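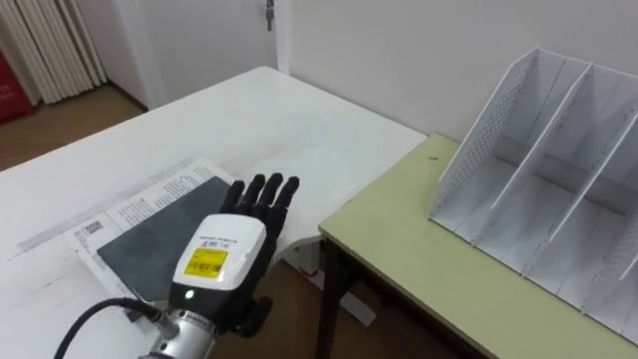

# The Hand That Wouldn't Let Go

At ten past four on an afternoon in July, a robot hand in a small workshop in Wunarden closed on a folder of invoices and stayed closed. The arm behind it carried on with its program. It swung toward the file organizer on the next table, found the slot it wanted, lowered the folder into place and sent the command to open. The fingers did not move. The arm, having been told nothing was wrong, started back the way it had come with the folder still in its grip.

Svenja Egger was standing at the corner of the second table. The edge of the folder caught her across the forearm and pushed her back a step. The organizer went over and landed on the floor. She had a bruise for a week and a scrape that needed a bandage.

"It wasn't fast," Egger said. "I saw it coming and I still didn't move, because I was sure it was going to stop."

Egger runs the paper-handling project at Kistley, a company that builds sorting equipment for small offices. The robot is called Vader, a name it got from the black fingers and has kept through two changes of software. Its job is simple to describe. Papers lie on a white table. Vader picks them up, singly or in folders, and files them upright in the slots of an organizer on a lower table to the right. A clerk could do it without thinking. For a five-fingered hand it is slow and awkward work, and in the months before the accident the team had been happy with how it was going.

## What the log said

The first explanation was a broken finger drive, and it was wrong. Corina Leitner, the engineer who took the hand apart the next morning, found all five fingers moving freely. She put it back together and ran it on the bench for the rest of the day. It opened every time.

The log was more useful. Vader's controller asks the hand for its status many times a second and expects a short answer. During the filing move the answers had stopped for 39 milliseconds, come back, then stopped again for good. The controller was set to wait 2000 milliseconds before treating silence as a fault. For those two seconds it used the last answer it had received, and the last answer said the hand was fine.

Two seconds was long enough for the arm to leave the slot and reach Egger. The stop came after it hit her.

"The limit was set on the first day we had the thing running," Leitner said. "We kept getting false alarms and somebody made the number bigger. That was me. I meant to change it back."

## A cable problem

The reason for the silence took longer to find. The hand gets its power and data through a black cable that runs up beside the arm and plugs into the side of the metal flange, just below the wrist. Leitner suspected the connector early on, but it tested clean with the arm at rest.

It failed only when the wrist turned far to the right with the arm reaching low, the position needed for the farthest slots of the organizer. There the cable ran out of slack and pulled sideways on the plug. Leitner moved the wrist through its range one degree at a time and watched the signal. At 55 degrees it began to drop out. At anything less it was perfect.

The team had moved the organizer in the spring, when the lower table was brought in. Before that, everything sat on one surface and the wrist rarely turned so far. The cable had not been rerouted after the change. The risk assessment still had a drawing of the old layout.

Fuchs, the outside firm that reviewed the accident, listed the connector third in its report. First was the timeout. Second was the fact that a person could stand within reach of the arm while it ran at full working speed. The report runs to seven pages and spends less than one of them on the hand itself.

## What changed

The timeout is now 55 milliseconds, which by coincidence is the same figure as the angle and has led to some confusion in meetings. The cable has a longer loop and a clamp that takes the strain off the plug. If the hand stops answering, the arm stops where it is and stays there until someone resets it.

The new limit has a cost. Vader halts up to 7 times a day, mostly for dropouts too short to matter, and each halt means walking over and checking the grip before pressing reset. Egger has been asked by her own management whether the figure could be raised a little. She has said no twice.

There is now a line of tape on the floor, and the rule is that you stay behind it while the arm is live. Leitner checks the connector each morning before the first run, bending the cable by hand and watching the numbers on her laptop. She is waiting for a new plug with a locking collar. Delivery was promised for the end of the month and has since been pushed back.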